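How I Get Gel Liner To Stay Put (Hooded Eyes Edition)

Last updated: February

Hiya everyone! I've had so many of you asking how I do my liner that I thought I'd finally sit down and type it all out.

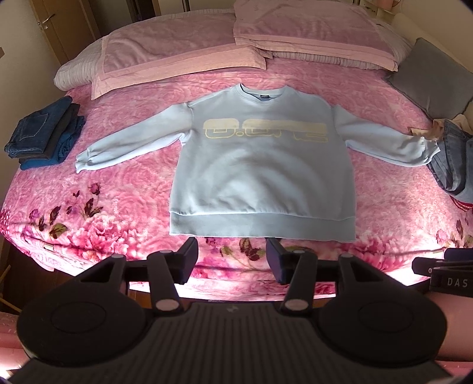
So, a bit of background first. I have hooded eyes, quite oily lids, and I used to end up with a lovely grey stripe on my crease by lunchtime. I tried pens, I tried pencils, I tried a liquid one that cracked when I blinked. Then I picked up the Thorlacius gel pot in dark brown and after a LOT of practice I've got a method that works for me most days (not all days, I'll get to that).

What you'll need

A gel liner in a pot, whichever you like
A small angled brush, the thinner the better
Eye primer — I use the Hatono one, the matte version not the shimmery one
A brown powder eyeshadow close to the shade of your liner
Cotton buds and a bit of micellar water
A mirror you can put flat on a table

Step 1. Wash your face and leave your moisturiser to sink in properly. I give mine ten minutes and make a tea. If you've put eye cream on your lids, blot it off with a tissue, or you may as well stop now.

Step 2. Primer. A tiny bit, about the size of a lentil for both eyes! Pat it on with your ring finger right up to the brow and then leave it alone. I count to 60 in my head before I touch anything else.

Step 3. Put the mirror flat on the table and look down into it. You can see your whole lid this way without pulling at it, and your lashes are out of the road. I did my liner with my head tipped back for years and my neck was not happy.

Step 4. Wipe the brush across the top of the gel, one side then the other, and wipe off the extra on the back of your hand. You want less than you think. Then press (don't drag) the brush into the roots of your lashes, starting in the middle and going outwards, then from the middle inwards. Little presses, all joined up.

Step 5. The flick. Sit up, look straight ahead into a normal mirror with your face relaxed, and put one dot where you want the flick to end. Keep looking straight ahead when you join it back to the lash line. It might look a bit odd and stepped when you close your eye, that's fine, it's how it looks open that matters with hooded lids.

Step 6. Tidy underneath with a cotton bud that's only just damp. If it's soaking it'll run into the liner and you'll be back at step 2 (ask me how I know).

Step 7. Take the brown shadow on the same brush, cleaned, and press it over the top of the gel. Please don't skip this one, it made the biggest difference for me!

With all that I get from 8 in the morning to teatime before it needs looking at. Really hot days, no chance, and if I've had a cry at a film it goes everywhere.

I got my brush from the little Ziveck stand in Skirkley market and it's still going strong, so you don't need to spend loads. Let me know if you want one on brows next — I've got thoughts.

28 shares | 3 comments

Comments

lashes_and_lattes
The flat mirror thing!! Just tried it and my left eye came out decent for once. Right eye is another story

mimi.b
Would this work with a black gel or does it look too harsh with the powder on top?

pollypocketful
I use a bit of translucent powder instead of shadow and it does the same job. Yes please to brows x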